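Nultis Household Notes
Storage and Surfaces

Care of shallow woven baskets: cleaning, humidity and shelf fit

Updated November 4, 2021

A shallow rattan or cane basket will last for years on a pantry shelf or a kitchen bench if it is kept dry, dusted often and not overloaded. Most of the baskets we are asked to assess have failed in one of two places: the rim, where the braid has been used as a handle, or the floor, where moisture has sat under a jar or a potted herb. Both are avoidable.

1. Inspect before cleaning

Empty the basket and place it on a plain, light-coloured surface under even light. Look into the floor first. In a tight weave the strands run in dense rows with a very small gap at each crossing, and those gaps are where flour, salt and crumbs collect. Run a fingertip along the rows and then across them. A raised end will catch the skin in one direction only.

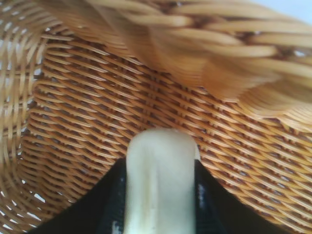 Floor weave at close range. The rows run on the diagonal.

Trim any raised end flush with side cutters. Do not pull it. A strand that has lifted for more than two or three crossings should be tucked back with a blunt needle and fixed with a drop of PVA, then left under a light weight overnight.

2. Dry cleaning

Dry methods come first in every case. Use a soft brush attachment on the vacuum at low suction and follow the direction of the rows. Turn the basket over and tap the underside with a flat palm, then vacuum again. A clean 20 mm paintbrush will clear the inside corners, which the vacuum brush tends to skip. Compressed air is not recommended indoors; it moves the dust onto the next shelf.

3. Damp cleaning

If dry cleaning leaves a film, mix a small amount of neutral dish soap into 1000 mL of lukewarm water. Wring the cloth until it no longer drips. Wipe the inside, then the sides, then the rim, changing to a second cloth with plain water for the rinse. The rim braid is thicker than the side weave and holds water longer, so it gets the lightest pass.

Do not soak a lined or glued basket. Do not use bleach, which strips the honey colour unevenly and leaves the fibre brittle. Vinegar at one part to four of water is acceptable on mildew spots, provided the basket is rinsed and dried the same day.
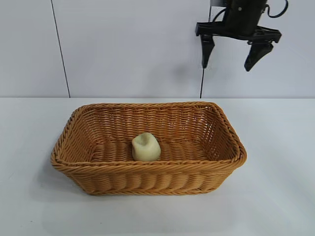
Drying should be done in moving air at room temperature, out of direct sun. Allow 40 hours before the basket goes back into a closed cupboard. A heater or hair dryer will shorten this, but it dries the outer face faster than the inner one and the sides can pull out of square. If a rectangular basket has already warped, mist it lightly, press it flat on the bench with a board across the rim, and leave it until fully dry — a second misting is sometimes needed.

4. Measuring for a shelf

Measure across the outside of the rim. On a basket with sloping sides the base is smaller than the top, and a base measurement will give a false fit. Allow 20 mm of clearance at each side and more at the front if the shelf has a lip. Rounded corners waste a little space, and square containers will not sit fully into them. Low sides suit packets laid flat, cutlery rolls, tea towels and spice jars. Tall bottles want a deeper basket. 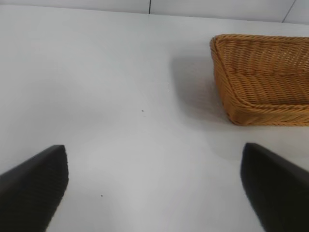

Low sloping sides, rounded corners and a braided rim. Measure at the rim.

5. Storage and load

Keep empty baskets away from the kettle and the dishwasher vent. Stack no more than three of the same size, with a sheet of paper between each to stop the braid marking the one inside it. Lift from the base with both hands when loaded. On melamine or painted shelves, fit felt dots under the corners and check them each June, as grit bedded in old felt will scratch the finish.

Related notes: Grastia shelf liners, cutting to size. Removing wax from cane.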